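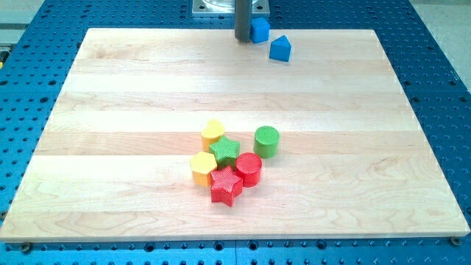
Chapter 3
Wood and Water

Wood takes in moisture from the air and gives it back again, also many years after the tree was cut. In this chapter we study how this changes the width of a plank — the length changes very little — and why a joiner must think of it before he cuts.

We begin with a case from Wastthorpe, where Chiharu Imai measured 40 oak floorboards in June and again in winter. Please read her table first, and keep it open while you work through section 3.1.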